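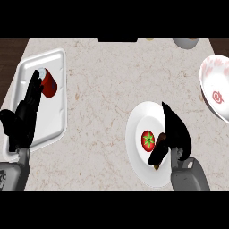 August, notebook 9, contact threshold runs

Picked up the kitchen counter task again this morning after Othmane merged the new hand controller. The question is still whether the bimanual policy does better when each hand gets its own contact threshold, or whether one shared value is good enough and we can stop fiddling. I kept the layout with the tray on the left and the plate on the right, so the two arms have a good stretch of bare marble between them and collisions stay out of the results. The can lying on its side in the tray is the left hand's object, and the brown baked thing on the plate is the right hand's. The tomato beside it stays put as the distractor. Magdy wanted it gone, but without it the right hand has too easy a time.

Setup is the same as last week apart from the thresholds. Policy is the Bouazza checkpoint, physics step unchanged, lighting fixed, object poses jittered at reset. Ran 41 episodes with the shared threshold, then 41 with separate ones, same seeds in the same order. An episode counts as a failure if either hand drops its object or if the tomato leaves the plate.

Shared: 9 failures. Of those, 7 were the left hand closing late and rolling the can against the rim of the tray. The other 2 were the right hand dragging the tomato along with its grasp.

Separate: 2 failures, both on the right. No rolled cans.

So the separate values fix the left side and do nothing for the right. That fits what Ghizlane said in July about the can: the first finger to touch it sets it rolling before the palm is anywhere near, and by the time the shared threshold trips, the grasp centre has moved. With the lower value on the left hand the other fingers start closing on first touch.

The tomato failures come from the same two seeds in both conditions. In both, the reset puts the tomato close in against the object and the lower fingers go in between them. I don't think any threshold will sort that out. Victor's idea is to penalise contact with non-target objects during the approach only, and leave it off once the hand is closed. Worth a try, but it means retraining, and the Clakberg machine is booked until Hala's sweep is done.

Watch out for the contact log. It writes the palm and thumb channels in swapped order for the left hand. I lost most of an hour to that before lunch, thinking the thumb was doing all the work. Fixed in my plotting script, not in the logger – Othmane, can you have a look before anyone else trusts those columns?

Also tried the Stavier friction settings on a handful of resets after the main runs. The can behaves much the same, but the plate slides when the right hand presses down, so I went back to our own values. Didn't save those episodes.

To do:
Rerun both conditions with the can standing upright
Ask Magdy for the old Prosen grasp labels, the colour-coded sheet if he still has it
Write up the two bad seeds for Victor
Check whether the left threshold can go lower again before it starts firing on sensor noise

Results are in the shared folder under contact, with the seed list beside them.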